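Komness sells these baskets in twos, presumably on the theory that anyone weak enough to buy one will need a second to hold the guilt. I paid 30 dollars for the pair at Warkow and have had them on the table since Saturday, sorting household odds and ends into one and groceries into the other.

The listing promised "effortless calm." What I got was a reason to look hard at my black tablecloth, a Moker I bought for 20 dollars and have been de-linting ever since.
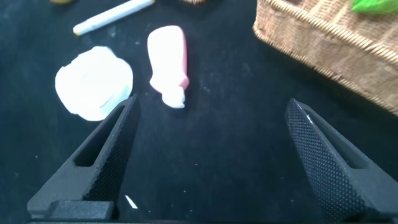 Awaiting a basket. The lint is already home.

Shape first. They're rectangular and low, with curved handles on the short ends, and they sit side by side without squabbling. Low sides mean you can find things. They also mean a mug has nothing to lean on, and mine prefers to lie down.

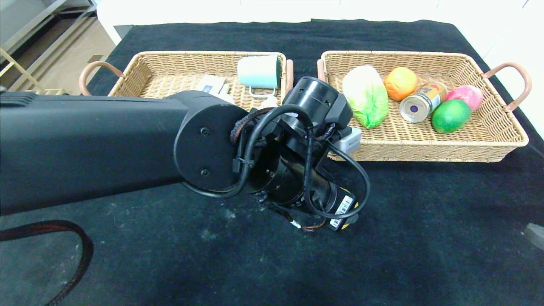

Hafþórsson wrote in to say the low sides are the whole point, and that people who want deep baskets are hiding something. Possibly. I'm hiding batteries, mostly, and they went back in the drawer.

The food basket is the better of the two jobs. Cabbage at one end, an orange next to it, six things altogether and no avalanche. The other basket still has floor to spare, which I find faintly accusing.

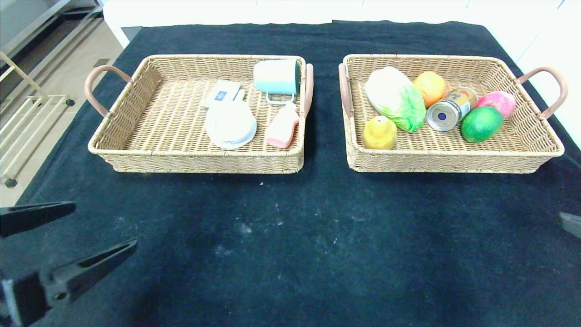
Mine shed little bits for a month, one reader reports, and the handle wrap got grubby before the weave did. Fair warning — I've only had a few days and can't argue. I'd keep both away from anything that drips.

The rim is my favorite part, thick and rounded and easy on the knuckles.

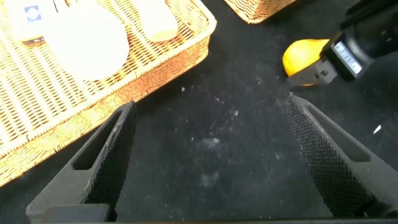
VERDICT

Good baskets, silly listing. Buy them for a shelf or a table, skip them for laundry, and get a paler cloth.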